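Darico and Pulenero Report a Cheaper Way to Teach Robots to Pick Up Cloth

Joint study finds that 300 short demonstrations, with the fingertips changed often, go further than a longer run with one fixed pair

FOR IMMEDIATE RELEASE

27 December 2024

Darico, the research group behind the Fivo training method, and its partner Pulenero, which runs a small commercial laundry and repair service, today shared the results of a joint study on teaching robot arms to pick up soft things such as towels, shirts and cleaning cloths. The two partners are delighted to say that the method held up well when the robot was given fingertips it had never used before, a change that has spoiled a good many laundry robots over the years, including two of Darico's own.

Anybody who has folded a basket of washing while thinking about something else will know how little effort it takes a person to find the edge of a cloth. You pinch, you feel that you have one layer and perhaps a second, you let the second one go, and off you go to the next. A robot has a much harder time of it. A cloth never lies the same way twice, it slides, it bunches up, and the bit you would like to grab is very often hidden under another bit. Researchers have been working on this for a long time and we owe a great deal to those who came before us.

The Fivo study started from a plain, practical complaint. Fingertips wear out. On a working machine they get swapped, padded, patched and wrapped, sometimes in the middle of a shift, and a robot that learned its job with one pair can become quite clumsy with the next. In Darico's earlier work, a robot that was picking up cloths nicely on a Monday would begin missing them as soon as its grip was changed, and the team would have to collect a whole new set of demonstrations before they could go on.

"We used to treat the fingertips as something to be got right once and then left alone," said Ikechukwu Sani, who leads the Fivo work at Darico. "We'd spend ages on them, and then we'd be cross when they wore down, as if they'd let us down personally! So for this study we went the other way and changed them on purpose, as often as we could stand it. Tape, rubber, bare plastic, a bit of everything. We wanted the robot to stop counting on any one of them."

The method itself can be told in a few sentences. A person guides the gripper by hand through a short pick, from open fingers to a lifted cloth, while a camera mounted near the gripper records what the fingers are approaching. After every few demonstrations, the surface of the fingers is changed: a new wrap, a thicker pad, a tip that sticks out a little further than its partner. The software then learns to watch the space between the two fingertips, wherever they happen to be, and to steer that space onto a fold of cloth. 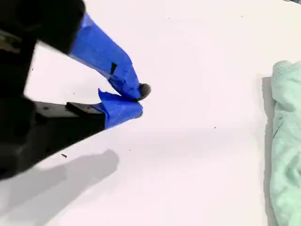

The team settled on painter's tape as its main material fairly early. It comes off cleanly, it can be built up in layers to change the thickness of a finger, and it never goes on quite the same way twice, so every rewrap gave the robot a slightly different shape to deal with. Neatness was discouraged. People collecting demonstrations were asked to wrap quickly and get on with the next pick, and to leave creases and lifted corners as they were unless a loose piece was getting in the way of the grip.

The tables were kept simple. Most of the demonstrations used a plain pale surface and a single cloth, placed by hand and crumpled differently each time, so that the team could be fairly confident about what the robot was learning from. A smaller share used stacked cloths, patterned cloths and a darker table, and those were saved for the second half of the training, when the robot already had the basic pick.

In all, the Fivo robot learned from 300 demonstrations, gathered over nine working days. It was then tested on 115 fresh picks with fingertips that had not appeared anywhere in the training, using cloths it had not handled before. The comparison robot, which was the same arm with the same software, learned from the same number of demonstrations plus an extra 75, all of them recorded with one carefully made pair of tips.

With the unfamiliar tips fitted, the Fivo robot lifted a cloth on its first try far more often than the comparison robot did, and it recovered better when it missed. With the original, carefully made tips, the two robots were close, and the comparison robot was a touch quicker. The partners feel it is only fair to mention this. If you run a machine whose fingertips never change, and you are quite sure they never will, then the older way of doing things may still suit you very well.

For Pulenero, the interest was never in a laboratory record. The company handles towels, napkins and work cloths for small customers, and its sorting tables are the slowest part of the day. It joined the study at the end of last winter by lending Darico several bags of used cloths, washed and dried and no longer good enough to send back out, and it has stayed involved ever since, with its staff trying out the guided picking themselves and offering a good deal of frank advice.

"My people on the sorting tables have been handling cloth for years and they had opinions from the first morning," said Eusebio Marulanda, operations manager at Pulenero. "They told the researchers to go for the folds standing up off the table and forget about the corners. A corner is lovely when you can find it, but you'll wait all day. I was pleased to see that go into the way the demonstrations were done. And I liked that the fix for a worn finger was something I could do myself with a roll of tape, without waiting for a part to come in the mail."

That advice turned out to matter a good deal. In the first days of collection, the demonstrators had been aiming for corners and hems, as most people do when they know a camera is running and want to make a nice job of it. After the visit from the sorting tables, they began pinching at whichever fold stood highest. The earlier recordings were kept in the training set as well, and the team thinks the mix did some good, although it has not tested that separately and would not want to claim it as a result.

There are limits, and readers who are thinking of trying this should know about them. The robot has trouble with very thin cloth lying perfectly flat, where there is no fold to take hold of. It will sometimes lift two cloths together from a stack and be perfectly content with that. It does not sort, fold or smooth anything once the cloth is in the air. Thick wraps can also make the fingers too blunt for a careful pinch, and the written guide explains how many layers the team found workable on its own gripper, with the warning that other grippers will want something different.

The study also says less than the team would like about why the changing fingertips help. One reading is that the software gives up on memorizing what the fingers look like and pays more attention to the cloth. Another is that the wraps change how the cloth slips and bunches during the pinch, and the robot simply sees a wider range of outcomes. Both may be going on together. The Fivo team has planned a set of trials in which only the color of the wrap changes, and another in which the color stays put and only the thickness changes, and it hopes these will help to pull the two apart.

"I would love to tell you we know exactly what's happening in there, and we don't, not yet," Sani said. "What I can tell you is that I've changed the tips between one pick and the next with a visitor standing right beside me, and I wasn't holding my breath while I did it. A year ago I would have been."

The next stage begins in January, when a Fivo arm will be set up beside one of Pulenero's sorting tables for a longer trial on ordinary working days. Staff will rewrap the fingers themselves whenever they see fit and will note down the picks that go wrong. A third partner, the equipment workshop Hrnčiar, will build the stand and guarding for the arm and will look into a washable sleeve that could take the place of tape in damp conditions, where tape does not last as well as anyone would wish.

Darico will make the written method, the wrapping guide and the demonstration recordings available to other research groups on request, along with the notes on the failed picks, which the team considers just as useful as the good ones. Groups working with other soft goods, such as bags, gloves or bedding, are especially welcome to get in touch, and so are laundries and repair shops that would be willing to part with a bag or two of worn cloths.

About Darico
Darico is a research group working on robot handling of soft and awkward objects. Fivo is its method for training grippers with changing fingertips.

About Pulenero
Pulenero provides laundry and textile repair for small businesses, with a particular fondness for customers who bring things back to be mended.

About Hrnčiar
Hrnčiar designs and builds stands, guards and fixtures for small workshops.

Press contact
Requests for interviews with Ikechukwu Sani or Eusebio Marulanda, and requests for the study materials, can be sent to the Darico press desk. Visits to the Pulenero trial can be arranged once the arm is in place.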